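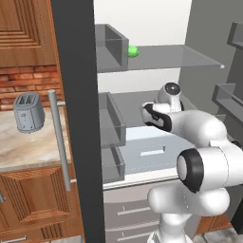 June, 4:40 pm, darkroom end of the bench

Contact sheets from Trikthorpe finally dry. Two rolls, procession day. Roll one is thin all the way through, I think I metered off the road again and not the faces. Roll two much better.

Keepers so far: the drum close-up, the kid with the flag, shop window with the marchers in it. The window one needs a straight print first, then burn the top left corner. Highlights on the drum rim are gone, no use chasing them.

Test strips on the old paper. Fog along one edge, so that box goes to contact prints only. Please dont use it for finals, I wrote on the lid.

Frame nos. to print for the Poltodis show: 274 and 277. Had 277 down as the horizontal one, wrong, its the upright. Fixed in the log. Neg sleeves are in the blue binder behind Sales, not in the drawer.

Scanner: 700 dpi is fine for the web page, file opens fast and the grain doesn't go mushy. Tried sharpening at 100, awful, halos on every hat brim. Turned it off and left it off.

Stop bath getting tired, mix new before the next session. Fixer ok, clip test cleared fine. Red safelight flickers when the fan is on, same outlet maybe? Move one of them.

Fostard wants the captions short. Place and month, no more. Mine are too long, cut them tonight.

To do
- reprint window shot, one grade harder
- spot the dust on 274 (sky, right side)
- order sleeves
- ask about matt board, the off-white not the cream
- take the tripod plate off the othr camera before anyone borrows it

Washer still runing, back at 6 to hang prints.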